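Gineo parts tray: our club's first month with it

I coach a high school robotics club, and we paid $300 for the Gineo tray so our arm could practice putting a PC back together. Pretty happy so far! The pockets are a good fit, and the kids quit arguing over where parts go.

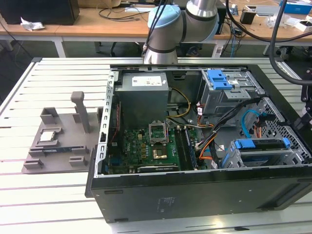 CPU and memory module on the tray, socket open.

The rectangular holder is my favorite bit -- a hard drive stands upright in it, rails and all. My one gripe is the manual, which skips the spacing between pockets. We measured it ourselves.
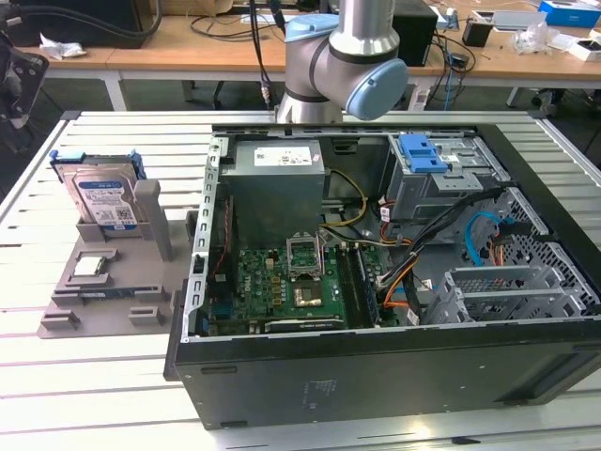 Would I buy it again?

Yes, though I'd wait for a sale.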